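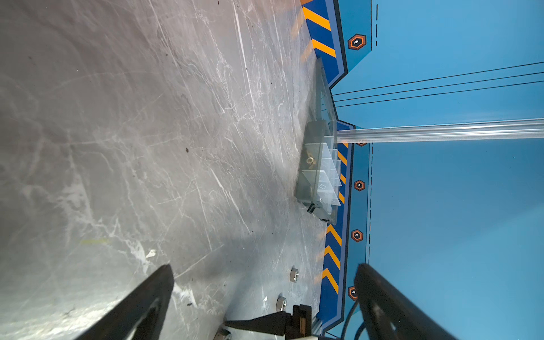

A grey marble-patterned tabletop with scratches in its surface, beside a light blue panel.

Wollstead trial reports on scratch wear in decorative worktops

April 14, 2020

Fine scratching on matt decorative surfaces is caused mainly by grit carried on cleaning cloths, according to results published by the Wollstead surface testing laboratory. The trial covered 1,087 worktop and table samples returned by households, cafés and schools after normal use.

Each sample was cleaned with a neutral detergent, dried and examined under low-angle light. Scratches were then sorted by depth and direction. Marks from knives and crockery tended to be short and deep, and were grouped near the front edge. Marks from wiping were shallow, longer and spread over most of the surface, often crossing one another.

A second stage used new panels from three suppliers, Pruveo, Furkurach and Echeverri. The panels were rubbed by machine for 2,000 strokes under a fixed load, first with a clean damp cloth and then with a cloth carrying a measured amount of fine sand. Clean cloths produced little change in gloss on any of the panels. With sand present, visible marking began early in the test and increased steadily until the end.

Pattern had a clear effect on how wear was judged. Observers who viewed the worn panels from standing height were slower to report scratches on veined, stone-effect designs than on plain dark ones, although the measured depth was the same. Plain black panels were rated worst for appearance at every stage.

"Buyers ask which surface is hardest, but two panels with the same hardness can look very different after a year," said Morag Galbraith, who led the trial. "Gloss level and pattern should be given on the data sheet along with the abrasion class."

The report advises rinsing cloths before each use, changing them daily in busy premises and brushing off loose dirt before wiping. Cream cleaners containing abrasive powder are not recommended for matt finishes. Polishes can hide shallow marks for a short time but leave a film that attracts dust – and on matt surfaces this may show as shiny patches.

Heat and staining were outside the scope of the work. A further set of panels is being kept in daily use at the laboratory's own canteen, with gloss readings taken every 30 days. Results from that stage are due in October.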